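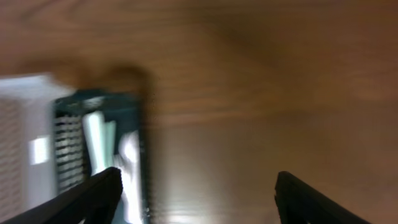 Our project group spent the spring term teaching a small arm to pick up household objects from a table and put them down somewhere else. The arm is a six-joint kit model that the department bought two years ago, and the group before us named it Poto. We kept the name. Our part was the wrist camera and everything that depends on it: deciding when a picture is good enough to use, finding the object in it, and steering the two fingers to either side. The hard case for us was a moving wrist over a wood surface. The grain smears into long wavy bands, and a dark teal object on the left, with a strip of narrow slots down its side, gets soft edges and a white streak of reflection on its face. The two black fingers come in from the bottom with bare wood between them. Most of this report is about what we did with pictures of that kind.

Background

Last year's group used a fixed camera on a stand over the table. It worked well until the arm reached in, and then the arm blocked the view of the object. Their report recommended moving the camera to the wrist. Our advisor, Wenche Kvam, agreed and asked us to keep the rest of the system the same so the two years could be compared.

Hardware

We made a bracket for the camera in the school shop. The first version was printed too thin and flexed when the arm stopped, which added shake to every picture. The second version is 7 mm thick and has a rib along the back. The camera runs at 30 frames per second over a USB cable tied along the arm with a loop of slack at the wrist. We broke one cable before adding the slack.

The gripper was not changed. The lighting was the normal ceiling lights plus one desk lamp, which we later turned off.

Software

The program has three parts. Suto reads the camera and gives each picture a sharpness score. Mocanu finds the object and returns a position and an angle. The last part is the motion controller from last year, which we changed only so that it could accept a new target while the arm was moving.

At first we sent every picture to Mocanu. The results jumped from one picture to the next. During fast moves the edges in the wood grain were sometimes stronger than the edges of the object, and the arm would turn toward a spot on the table with nothing on it. Zorica Mladenović suggested we throw out any picture below a set score and hold the last good position until a better one came. This was a small change in the code and it made the largest difference of anything we tried.

Setting the cutoff took longer than writing it. If it was too high, the arm moved for a long time without any update. If it was too low, the jumping came back. We ended up slowing the arm down over the last part of the approach so that more pictures would pass.

Reflections were a separate problem. A bright streak on a shiny face can look like the edge of the object, and a sharp picture does not fix that. Turning off the desk lamp helped. We also tried covering the table with gray paper, but went back to bare wood to match last year's tests.

Testing

We ran 121 pick attempts with the final version. An attempt counted as a failure if the fingers touched the object from above, closed on air, or dropped the object before the release point. There were 16 failures. Most of them were with shiny objects placed close to another object, where Mocanu sometimes joined the two into one shape. We did not have time to fix this.

Remaining work

The code and the bracket drawings are in the Stetora folder on the class drive. The group starting in September should look first at separating objects that are side by side. The USB connector on the camera is also getting loose and should be replaced before any new tests are run.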